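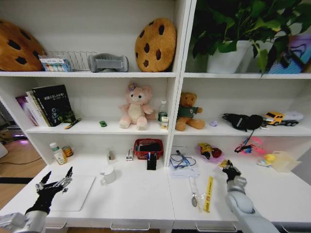
主题:回复:Geltar 新出的明轮拖船,船壳接缝和水贴问题

各位好:

上一封邮件里问到 Geltar 这套明轮拖船 Nolstead 号,我手上这盒做到一半,把目前的情况写一下。先引原信,免得大家再去翻存档。

> 大家好,想请教已经开盒的朋友。
> 我在犹豫要不要买 Geltar 的 Nolstead 号。
> 网上只看到成品照,没有板件照。想知道三件事:
> 船壳是整体的还是左右对合?
> 蚀刻片是盒里带的还是要另买?
> 烟囱上的白圈是水贴还是要自己遮盖喷涂?
> 另外 Engelhardt 的那张补充水贴有没有人用过?
> 我以前只做过帆船,没有碰过明轮,怕轮子那部分太难。

按顺序回答。

船壳是左右对合的,水线处另有一块底板,可以做全船体,也可以做水线。注塑件共42个,分两块大板,另有一小板透明件,是驾驶室的窗。蚀刻片盒内自带,一片,22个零件,主要是栏杆、梯子和明轮的辐条。塑料颜色是中灰,表面没有油,我还是用洗洁精泡了一遍。

左右船壳的定位销偏松。如果直接涂胶捏上,船尾会错开一点,从后面看很明显。我的办法是把定位销全部剪掉,内侧垫几片废框架当搭接条,从船首开始,每粘一小段就停下来等它干透,再往后走。船尾最后合。这样接缝只需要薄薄一层牙膏补土,打磨两遍就看不出来了。护舷木是和船壳一起注出来的,打磨时容易磨平,最好先贴两层遮盖带护住。
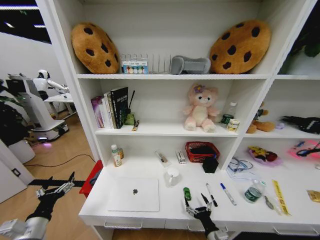 甲板分前后两段,中间的接缝正好压在机舱棚下面,这一点设计得不错。不过甲板嵌进船壳之前一定要先试装。我这盒的后甲板宽了一点,硬压进去会把船壳撑开,刚才补好的缝又会裂。两侧各刮掉薄薄一层就行,不要只刮一边,否则系缆桩的位置会偏。

明轮部分没有想象中难。说明书第2步要求先把蚀刻辐条折好再套进塑料轮圈,这个顺序我觉得不合适。辐条折好以后很软,往轮圈里套的时候会变形。我是先把轮圈粘在轴上,等它硬了,再把没有折的辐条放进去,最后用平口镊子一根一根折到位。桨板可以晚点装,喷完漆再粘,颜色也好分。左右两个轮子的桨板角度是镜像的,零件号很接近,剪下来之前在背面用铅笔写个记号。

轮罩的弧面上有两处缩水,在内侧支柱的正对面。侧光下能看见,补一点速干胶磨平即可。轮罩上的扇形镂空是封死的,只刻了线,要做成真正透空就得自己钻孔再修。我没有修,打算渗线了事。

原信发出后,私下也收到几封回信,征得同意后摘两段放在这里。
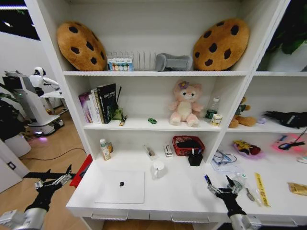
有列友来信说,定位销不必全剪。

> 我那盒只剪了船尾一侧的,船首和船中的销子留着,
> 合起来也是直的。全剪的话,船壳上沿容易一高一低,
> 甲板装进去以后要返工。
> 后甲板我没有遇到过宽的问题,可能是批次不同。
> 倒是透明件有流痕,驾驶室正面那块窗最严重,
> 我拿薄透明片按原件描下来自己裁了一套换上。

这个意见可以参考。我的透明件也有一点流痕,浸过地板蜡以后轻了不少,没有换。至于定位销,建议先干合,看自己那盒松到什么程度再决定。

接着说涂装。盒里只给了一种方案:黑色船壳,红褐色船底,上层建筑是偏黄的奶油色,烟囱黑底带白圈。说明书标的是 Kedthorpe 的色号,没有给其他牌子的对照。奶油色那一瓶我买来试了,照原样喷出来太黄,加了三分之一的白才像旧照片上色的那种感觉。黑色不建议用纯黑,加一点深灰,尺寸这么小的船用纯黑会把铆钉线全吃掉。

白圈盒里给的是水贴,但长度短,绕烟囱一圈差一毫米左右合不上,缺口只能转到后面藏起来。Engelhardt 的补充水贴里有加长的白圈,另外有两种船名字体和吃水标尺。我用的就是这一张。膜比原厂的薄,软化剂要稀释,直接用原液会起皱,而且起了皱不会自己平下去。白色的遮盖力差一点,贴在黑底上能看出发灰,可以叠贴两层。 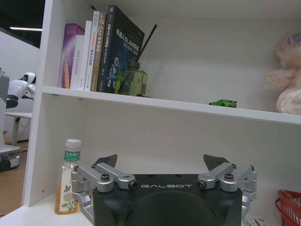 另一位列友的看法是白圈根本不要用水贴。

> 先喷白,贴一条窄遮盖带,再喷黑,撕掉就是白圈。
> 边缘用透明漆封一遍再喷黑,不会渗。
> 用水贴叠两层,厚度在侧面看得出来,
> 还要对齐,花的时间比遮盖还多。
> 船名和吃水标尺再用水贴不迟。

如果还没给烟囱上色,我也倾向于这个做法。我的已经喷成黑的了,就将错就错叠贴。

还有几个零碎的地方:

栏杆蚀刻片的立柱间距和甲板上的孔位对不上,后甲板那一段差得多。我把甲板孔补死了,栏杆直接立着粘。

锚链盒里没有给链条,只在甲板上注了一段假链。刮掉换成细铜链会好看很多,刮的时候注意不要伤到旁边的导缆孔。

拖钩是活动的,装好以后能左右摆,但喷漆后多半会粘住,可以单独喷完再装。

索具说明书只画了侧视图,没有画俯视图,前桅两根支索的落点看不清楚。我找了一张同类拖船的图纸,落点应该在轮罩前缘的内侧,不在船舷上。哪位有 Nolstead 号本船的图纸,麻烦核对一下。我只有一张码头上拍的侧面照,前半截让驳船挡住了。

价钱方面,我买的时候本体加补充水贴一共70欧,运费另算。Engelhardt 的水贴单买不划算,最好几个人拼一单。九月要是有人打算下单,可以在列表里说一声,我还想补一张吃水标尺,原来那张贴坏了一边。

渗线和旧化还没开始,做到那一步再写。

回信请直接回列表,不要只回给我个人,存档里留着以后好查。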